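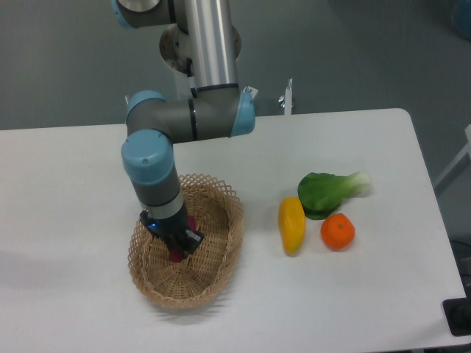

Gripper with a dark red piece over the wicker basket, three toy produce items still on the table.

Kusotar basket set: known fault

This folder holds the pick-and-place logs from the Plarlow bench, recorded in November. Read this before training on them.

In 14 of the 130 runs the gripper reported "open" while the fingers stayed shut. The arm then lifted with the piece still held and the log marked the place as done. Noboru Kawaguchi traced it to a stale status message after a controller restart.

Affected runs are listed in stuck_open.csv. Their success flag is wrong – use the finger width column instead. In seven of them Sioned Foulkes pressed the stop, and those logs end early.

The fix is in driver branch width-check. Runs made before it have not been relabeled. Report further cases to Rodrigo Bettencourt with the run number.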